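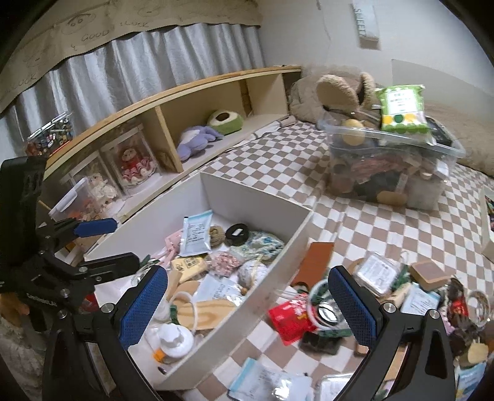

Valance, beige cloth, brown line faces with lettering. GOOD near the middle, LUCK at the left end.

Surwood print room, February 2021
Friday

Brown line on beige cotton, wash and rub trials, continued from the last book.

Where we left it: the brown for the Flimness curtains looked right wet and right after curing, then went chalky on the fold lines after washing. The thin lines were worst. The filled shapes held up fine, so I had been blaming the screen. I now think it is mostly cure, with some help from the finish on the cloth. Details below.

Cloth
Same bolt as before, plain weave, bought as ready to print. I cut strips across the full width this time and marked the selvage end on every one with a laundry pen. Last round I lost track of which strips came from the edge and it made the results hard to read. The edge strips do feel a bit stiffer in the hand.

Did a water drop test before anything else. On the middle strips the drop went in right away. On the edge strips it sat there as a bead, long enough for me to go and get the notebook. So there is some kind of finish left on the cloth and it isn't even. The supplier's sheet says nothing either way.

Washed half the strips hot with plain soda, no detergent, rinsed until the water ran clear, line dried, pressed flat. Left the other half as they came. The washed ones shrank more along the length than across. I should have measured before and after and didn't. Do that on the next lot, because it matters for anything with lettering that has to line up with a hem.

After washing, the drop went in at once everywhere, edge strips included.

Ink
Trandix base, brown mixed from the red oxide and black pastes, a little yellow. Mixed 261 grams total, which filled the small tub and left enough for a repeat. Recipe is on the tub lid and copied to the card in the drawer. Don't go by the old card, it has the proportions from before we changed the black.

Stirred by hand, let it stand under a damp cloth over lunch, stirred again. It had thickened a little. Did not add water. I added a spoon of retarder to half of it and marked that tub R.

The color against the beige is warmer than it looks in the tub. On bleached white it reads nearly black in the thin lines. On the beige it stays brown, and I think that is a good part of why people like this pairing. If someone asks for the same art on white we will need to mix lighter.

Screen
Used the Tamura frame, the one that was restretched in the fall. Coated one and one, dried overnight in the cupboard with the small fan on. Exposed with the test art: thin lines, thick lines, a face outline, and a row of capitals in the hand lettering.

First exposure was too long. The thin lines closed up in places, mainly where two lines run near each other (side of the nose, under the chin). Stripped it, recoated, cut the time back. Second one opened cleanly with low pressure water. There is one pinhole near the bottom, taped over from the back.

Note on the lettering. The pen drawn capitals have open ends that taper, and the tapers are the first thing to go. With the O and the G the join is where the ink pools. I touched up the film with a fine pen so the join is a hair more open. It looks wrong on the film and right on the cloth.

Printing
Medium squeegee, two pulls, no flood between. Then a second set with a flood between pulls. The flooded set is darker but the line edges are furry on the unwashed cloth. On the washed cloth the difference is small.

Plain ink started drying into the thin lines after a few prints. Had to wipe the back of the screen with a damp rag, and the next print after each wipe was weak and had to be thrown on the pile for rub tests. Tub R ran the whole set with no wiping. I'd use R for any art with lines this fine, at least in winter when the heater is on and the air in here is so dry.

The platen adhesive was old and let go at one corner, so two of the strips have a ghost on the face outline. Marked with an X. They can still be used for washing but not for judging the edge.

Cure
This is the part that matters.

Up to now we have been curing with the flat press and going by time alone. I put the paper temperature strips under the cloth this time and found that the front left of the press runs cold. Center is fine. Front left never turned the strip. So anything long that gets moved through in sections has had one area that was under-cured every time, and it would have repeated down the length at the same spacing as the press plate. I went back to the bad sample from last month, laid it out on the table, and the chalky parts are spaced like that. I had put it down to the folds. The folds just happened to be close to the same places.

Set aside 54 pieces for the cure test, small squares cut from the strips, washed and unwashed, plain ink and R. Pressed some in the center only, some in the cold corner only, and some twice in the cold corner with the piece turned around. Labels are in pencil on the back, since the pen runs in the wash. Key to the labels is on the inside of the back cover.

Results after one wash
Center press, washed cloth: no loss I can see, either ink.
Center press, unwashed cloth: slight loss on the thin lines, more on the edge pieces.
Cold corner, washed cloth: thin lines gone gray, thick lines OK.
Cold corner, unwashed cloth: poor. Thin lines breaking up. One piece lost most of a letter.
Cold corner pressed twice: nearly as good as center on the washed cloth. Not on the unwashed.

So both things count, but the press counts for more. R needs longer to cure than plain. In the center it made no difference at the time I used, and in the corner the R pieces were the worst of the lot. If we go to R we have to fix the press or stop using that corner.

Dry rub
White cotton over a finger, same number of strokes on each, same person doing it. Center pieces left a faint tint on the cloth. Corner pieces left a clear brown mark. Pretty much the same order as the wash.

Wet rub was worse across the board, as you would expect. For curtains I don't think wet rub matters a great deal. For anything that gets leaned on or slept on it would.

Fold test
Folded, put under the weight, left for an hour, opened, folded the other way. No cracking on any of the center pieces, even the flooded ones where the ink is heavier. Slight whitening on the flooded unwashed ones. It brushed off. I'm not sure if that was ink or lint and I'll look again with the loupe in daylight.

Light
Taped a strip in the south window with half of it covered by card. Too early for anything. Not going to look at it until May. Please leave it alone when cleaning the glass. The strip behind it, with the green tape, is from the older blue trial and can be thrown out.

Sewing
Ran up a short length with a rod pocket and a plain hem to see how the print behaves at the machine. The print does not drag under the foot. The needle leaves a visible hole if you have to unpick, more so where the ink is heavy, so seams should stay clear of the drawing where possible. The current art runs too close to the top. When the pocket is gathered on the rod, the faces near it turn into a tangle of lines and the tops of the capitals disappear into the folds. Drop the art by 2 inches, or make the pocket from a separate plain strip. Separate strip is more work but lets us use the narrow offcuts.

Also, lettering on a gathered piece gets lost fast. A word has to be short and well spaced to be read once it is hanging. Test length hung fairly flat reads fine from the door. Fully gathered, I could only read it because I knew what it said.

Pressing from the back with a cotton cloth between is fine. Pressing straight on the print leaves a shine on the thick lines. Add to the care label.

Press repair
Pulled the lower cover after it cooled. Connection to the front element is discolored and the crimp is loose. It is not something I want to fix with pliers. Ordered the replacement lead and crimp set, came to 21 dollars with shipping. Until it is in, center of the plate only. I have drawn a chalk line on the table and put tape on the handle.

To do
Fit new lead, repeat the temperature strips at all corners and write the readings on the wall card.
Wash the rest of the bolt before any more cutting.
Measure shrinkage on a marked square, both directions.
Take the pieces through more washes, check lines under the loupe each time.
Move the art down on the film, redo the tapers on the capitals.
New platen adhesive.
Ask Trandix if there is a low temperature additive that works with the retarder, and how long the mix keeps once it is in.

Tub R is on the second shelf with the lid taped. Skin forms on it after a day or so, lift it off, don't stir it in.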